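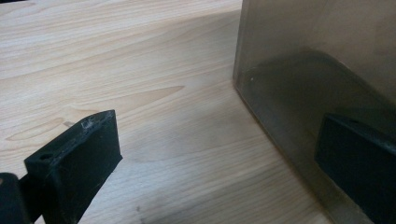 **Why does the gripper close fine on the bench test and then stall halfway during a run?**
The servo is hitting its current limit, which the run script sets lower than the bench script does.

---

**Ticket 28, Clunholm Robotics Club**
Opened by: Iker Pastor
Robot: Staltach (the student arm)
Status: solved, leaving open until Friday practice

**What happens**

Press the close button in the bench tool and the fingers come together every single time. Start the full pick-and-place program and they stop partway, hum for a second, and then the program quits with error 1222. Same arm, same battery, same cable!

**Log**

3:40 pm. Power cycled everything. Error 1222 came back on the first pick.

3:50 pm. Swapped the servo cable for the spare from the Clener kit. No change. I was so sure it was the cable (it's always the cable), so this got way more interesting.

4:05 pm. Took both fingers off and ran the program with a bare gripper. It closed all the way! So the servo can travel the full distance when it has less to push.

4:15 pm. Fingers back on. The screws on the left one were really tight, and the slide felt sticky when I moved it by hand with the power off. Backed them off a quarter turn and it slid much better. Ran it again and got one good pick, then 1222 on the second. Getting close.

4:30 pm. Compared the two config files side by side and there it was. Bench has `grip_limit = 7`, run has `grip_limit = 4`. I think we lowered it in June when we were squishing foam blocks and then forgot all about it.

4:35 pm. Set the run file to 7. Four picks in a row with no error, and I may have cheered loud enough for the chess club to hear.

**Fix**

1. Open `run_config.txt` and set `grip_limit = 7`.
2. Back the left finger screws off until the slide moves freely by hand.
3. Restart the controller. It only reads the file at startup, so saving isn't enough.

**Still to do**

- Try it with the Tabrizi foam blocks. If 7 crushes them, we could set the limit per object, and I would love to write that part.
- Move both scripts over to one shared config file.
- Put a drop of dry lube on the slide before the next meet.

If you see 1222 again after all this, please add the time and what the arm was picking up to this ticket. I'll be at the bench right after school on Friday and I want to see it happen!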